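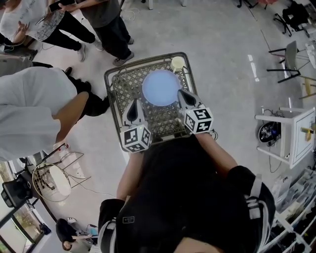

Handheld grippers over a plate and cup during a practice session of the robotics club at Vetley.

The robotics club at Vetley does most of its work on the floor of one concrete room, between whatever chairs have been left out. The current project is called Inthanon. Its aim is to get a two-armed robot to set out and clear a light meal, and the students are teaching it by doing the job themselves with a gripper in each hand.

I spoke with the club's student lead on 16th March, a few weeks before the group takes the project to the regional meet at Billbridge. The lead is in the final year of a mechanical engineering course and joined the club to build drones.

"I didn't plan on dishes," the lead said. "But the drone group was full, and the arm group had space and a decent 3D printer."

The grippers have white pointed fingers with black pads on the inside. Each one carries a cube printed with black-and-white square patterns, so that software can work out where the hand is and which way it is turned. The person holding them wears straps near the elbows and moves more slowly than anyone would at home.

"You have to forget you have fingers," the lead said. "People want to tuck a thumb under the plate. There isn't a thumb. You have two points, and you have to find a way to get them under the rim."

Plates have taken up more of the year than anyone expected. A cup can be pinched by its side, but a plate lying flat gives the fingers very little to hold. The club tried one-handed lifts in October and dropped the idea after 2 weeks. Students now steady the plate with one gripper and work the other in at the edge.

The target is 100 good demonstrations of each task before Billbridge. The plate task had nearly 30 when we talked. A demonstration is thrown out if the plate slides off the surface, if the patterns are covered for too long, or if the person stops partway to ask a question.

"That last one is the most common," the lead said. "We tell new members to finish the move and then talk."

I asked why they would practice on a chair when a table would be easier. The lead said the change was made after the first trained version did well on one table and badly on everything else.

"It had learned our table," the lead said. "So now we use chairs, stools, a shelf, the floor. A seat with holes in it is good because the background is messy. If it can handle that, I'm more relaxed about the meet."

There are 8 students in the group. One wears the grippers and the others watch, reset the dishes or keep notes, and then they trade places. The lead admitted that the watching can get dull, and that a few phones come out.

The club's parts come from Urneck, a small supplier that sells the students motors at a discount and takes back the broken ones. The printed fingers are made in the room. The pads wear down fastest, and a worn pad changes the grip enough that the club replaces both at the same time.

At Billbridge the robot will have to clear a place setting it has not seen before. The lead expects the cup to go well and would not make a guess about the plate.

"I'd like it to get under the rim once with people watching," the lead said. "We've got more recording to do before then."

The club takes new members at the start of each term. No programming experience is needed for the recording sessions.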